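Stuter thrift shops ask people to hang on to their kitchen stuff for now

7 April 2020
By staff reporter
4 min read

Got a box of old plates by the door? Keep it there a while longer.

The Cha thrift shops in Stuter stopped taking donations last week and the drop-off doors will stay locked until the stores can open again. No date yet. The group put a notice on its doors and on its Facebook page over the weekend, after bags and boxes kept turning up overnight at the Kendano Road store.

Staff found 40 bags outside that store on Saturday morning alone. Most of it was kitchen things. Plates, bowls, cups, a lot of mugs, play food and toy dishes from kids' rooms. Rain had got into several of the bags and a good part of the load went to the dump, which the shop has to pay for.

"We know everyone is home and cleaning out cupboards," the notice reads. "Please do it. But please keep the boxes at your place untill we open."

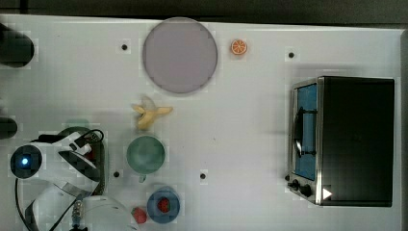

The timing is bad for the group. Spring is when the shops fill their back rooms, and housewares are the steady seller all year, ahead of books and well ahead of furniture. A typical week brings in 250 boxes over the two stores. With the doors shut nothing goes out either, and the Kendano Road back room was already full when the stores closed.

So what do you do with it all.

First thing, sort now. The shops say the closed weeks are a good chance for people to go through a box properly, something that usually gets done by staff at the counter. Chipped or cracked dishes can't be sold and never could. Same for nonstick pans with the coating coming off. Single cups are fine. Lids without a pot are not, and the shop gets plenty.

Wash and dry everything before it is packed. Wrap breakables in newspaper or old towels - the shops can use the towels too. Heavy pieces at the bottom, and don't fill a box so full that one person can't lift it. Write what's in it on the side, not the top. Boxes get stacked.

Toy kitchen sets are wanted, with a couple of conditions. Keep the pieces together in one clear bag, tied shut. Loose play food gets seperated from its dishes within a day and then sells for pennies, or doesn't sell. Anything with a battery should have the battery taken out. Wipe hard plastic with soapy water. Fabric pieces through the wash.

The shops also want people to skip the bins in the supermarket lot on the north side of Stuter. Those are for clothing only and belong to a different outfit. They were overflowing by Friday, with cookware piled on the ground next to them, and the store manager has asked for them to be taped up.

Curbside giveaways are another thing. The town's advice for the moment is not to put out free boxes on the sidewalk, as they draw people together to dig through them. Regular trash pickup is running on the normal days. Bulk pickup is off. Large items left at the curb will stay at the curb and may get a tag.

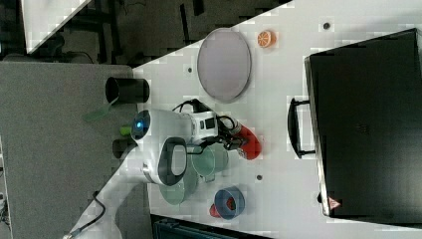 There is one exception to the freeze. Hustiment, the family shelter on the east side, is still taking kitchen basics for people moving into apartments, by appointment and one car at a time. The shelter put together 456 starter kits last year and says requests have not slowed down any. Each kit has plates, bowls and cups for four, one pot, one frying pan, a can opener, a cutting board and dish towels.

What it's short of right now: can openers, frying pans, sharp knives in a sleeve or wrapped in cardboard. It has enough mugs. Really, enough mugs.

Drop-off at Hustiment is afternoons only, at the side gate. Call first, stay in the car, pop the trunk. Items sit for three days in the garage before anyone sorts them. The shelter can't pick up from homes and can't give receipts on the spot, but will mail one if you leave a name and address in the box.

Money helps as well. The shelter can fill out a kit new for what it calls a modest sum when the donated stuff runs short, and has set a goal of 100 small gifts by the end of the month. Almost half that had come in as of Monday night.

Back at the thrift shops, the plan for reopening is rough. The group expects a flood and wants to spread it out, most likely by street or by last name, with kitchen items on their own days. Limit of three boxes per car at the start. Hours will be shorter. The yearly dish sale, held in November at the Kendano Road store, is still on the calendar and may be made longer if the back room looks the way everyone thinks it will.

Store credit slips that run out this spring will be honored later, no need to call about them. Items on layaway are being held. Customers who paid for furniture and have not collected it should leave a message on the shop phone, which is checked twice a week - expect a wait for the call back.

Updates will go on the store doors and the Facebook page.

Contact the newsroom | Copyright 2020, all rights reserved | Back to top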